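The Slow Decline of the Door Seal

Why front-loaders begin to smell, and what low-temperature washing has to do with it

April 2020

The front-loading washing machine has one rubber part that the owner handles every week and almost never looks at. Repairers call it the bellows. It joins the fixed tub to the cabinet, flexes with every movement of the drum, and keeps the water in.

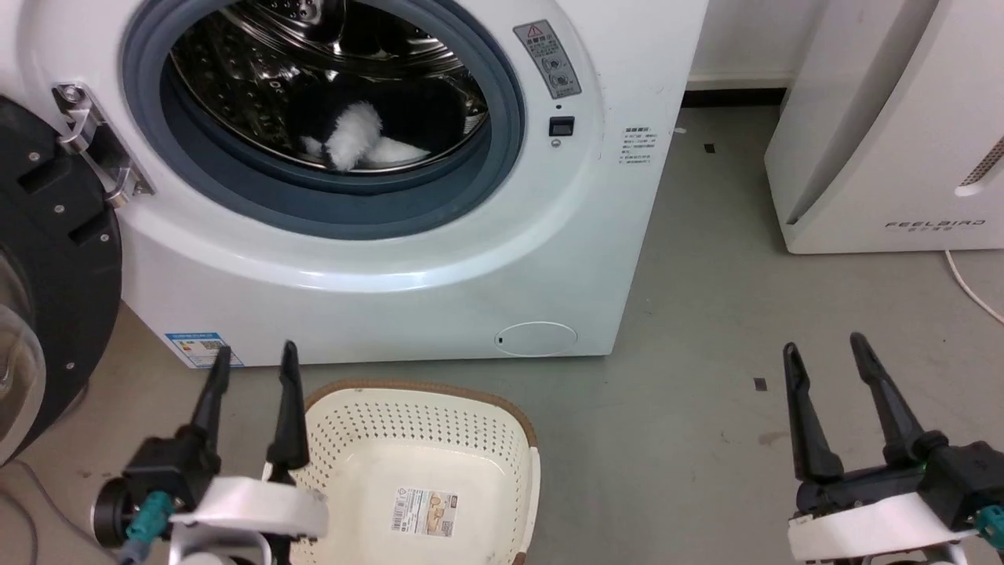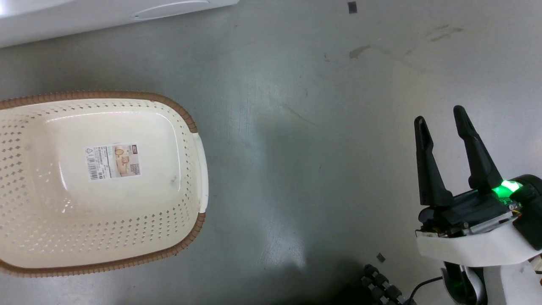
Does a hot wash once a month get rid of the smell?
It removes most of it if the cause is residue in the tub and hoses. A smell that comes from mould rooted in the rubber will return within a few weeks, and the seal then has to be cleaned by hand or replaced.

Most seals are moulded from EPDM, a synthetic rubber chosen for its resistance to hot water and detergent. It tolerates weak acids and alkalis well. It is less tolerant of oils, and fabric softener leaves a waxy film that holds lint and skin particles in the lower fold. Drain holes at the bottom of the fold are meant to return water to the tub. Once these are blocked, the fold stays wet between washes.

Jannik Hagedorn, a materials engineer at the test laboratory Rieger, has cut sections from used seals and examined them under magnification. The damage follows a pattern. Film forms first, then growth on the film, then fine cracking along the line where the rubber bends most. "The mould does not eat the rubber to any useful extent," he says. "The cracks come from flexing. But a crack is a good place for mould to live, and a cloth will not reach it."

Temperature matters more than brand. A cotton programme at 60 degrees dissolves fats that a 30-degree programme leaves in place. Liquid detergents generally contain no bleaching agent, while most powders for whites do. A household that uses liquid at 30 degrees for everything has removed both heat and bleach from the machine.

Rieger ran two sets of seals for 2000 cycles each on its rig at Nakholm, one set at low temperature throughout and one with a hot cycle at regular intervals. The second set had less film in the fold. Cracking was much the same in both, which supports Hagedorn's view that it is mechanical.

Spin speed is the other variable. Volker Lenz, who repairs machines in the same town, replaces more seals on models that are regularly overloaded. Heavy items gather on one side, the tub swings further, and the rubber is pulled against its clamp. He charges 299 kroner for a visit, with the part on top. He recommends wiping the fold dry after the last load of the day and leaving the door ajar.

Vinegar remains disputed. Lenz uses it on limescale. Hagedorn prefers citric acid, rinsed out with an empty cycle, and keeps both well away from chlorine bleach, with which acids release a toxic gas.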